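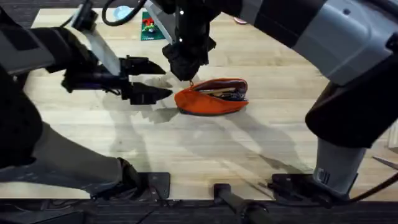
Sorting Out the Glass

Transparent surfaces remain one of the least settled parts of real-time rendering. Opaque geometry has the depth buffer: draw the triangles in any order, keep the nearest fragment, discard the rest. Glass, smoke, hair and water get no such help. Their colors have to be blended, the usual blend operation gives a different answer when the order changes, and so somebody has to sort.

For a small team at Westdale, a studio that makes walkthrough software for architects, sorting was the single largest source of bug reports over two release cycles. Its viewer, Trondach, runs in a browser and loads building models that customers export from their own design tools. A typical office tower has curtain walls on four sides, glass balustrades inside, and meeting rooms with glazed partitions. From a camera in the lobby, a single pixel may look through a dozen panes.

The first version of Trondach sorted by object. Each mesh had a center point, the centers were ordered from far to near, and the meshes were drawn in that order. This works when the meshes are small and do not overlap. Architectural exports are neither. One customer file arrived with the whole facade merged into one mesh, whose center sat in the middle of an elevator shaft. Every pane inside the building was then drawn either before all of the facade or after all of it, and the result flipped as the camera crossed the midpoint of the floor plate.

"You would walk past the reception desk and the far wall would jump in front of the near one," says Raffaele Benedetti, who maintains the renderer. "The customer thought it was a reflection and asked us to turn it down."

Splitting the meshes helped for a while. An import step cut merged glass into separate panes, and the merged facade became 3000 pieces. Sorting 3000 keys per frame is cheap. Issuing 3000 draw calls is less so, and on the older laptops used at client meetings the frame time went past the budget. Instancing recovered part of the cost, but panes with different materials could not share a batch without breaking the order again. Intersecting panes, common at the corners of careless models, still had no correct order at all.
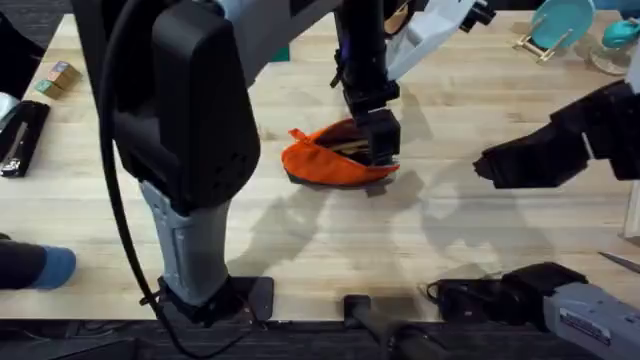

The alternative is to stop sorting geometry and deal with the order per pixel, or to do without it. The methods fall into two broad families. Exact methods store every transparent fragment and sort them afterward. A linked list per pixel is the standard form: the fragment shader appends color and depth to a shared buffer, and a second pass walks each list, sorts it and blends. The output is right. Memory use depends on the view, however, and the buffer has to be sized in advance. When it fills, fragments are dropped, and the missing ones show up as flickering blocks.

Depth peeling is also exact if enough passes are run. Each pass draws the transparent geometry again and keeps the nearest layer behind the previous one. It needs no large buffer, but a view through a dozen panes needs a dozen passes, and Westdale's glass was too heavy to draw that often.

Approximate methods give up the exact answer. Weighted blended transparency, the best known, multiplies each fragment by a weight that falls off with depth, sums the results in one target and tracks total coverage in another. A final pass divides one by the other. Addition does not care about order, so no sort is needed. The cost is one geometry pass, two render targets and a full-screen resolve.

The weak point is the weight function. It has to suit the depth range of the scene, and it tends to fail when a nearly opaque surface stands in front of several brighter ones, which then bleed through. Benedetti tested it on two models. The Torres model, a low residential block with 153 panes, needed no tuning. Grakcombe, a transit hall with a long glass roof, looked washed out from the platform end until the weight was rescaled against the near and far limits of the glass itself - the camera's clip planes had been far too wide.

The current release uses a mix. Panes with an opacity above a set threshold are drawn first, sorted, with depth writes on. Everything else goes through the weighted pass. Half-float targets turned out to be enough for the sums once the weights were clamped, though the first clamp value was too low and left banding in tinted glass.

Two problems are still open. Refraction reads from the opaque color buffer, so a refractive pane cannot show another pane behind it. And frosted glass, which blurs what lies behind, has the same limit in a more visible form: a clear partition disappears when seen through a frosted door. Benedetti has a branch that runs a second resolve for frosted materials only. It adds a full-screen copy, and on integrated graphics the copy costs more than the rest of the glass put together. He plans to try it at half resolution before the December release.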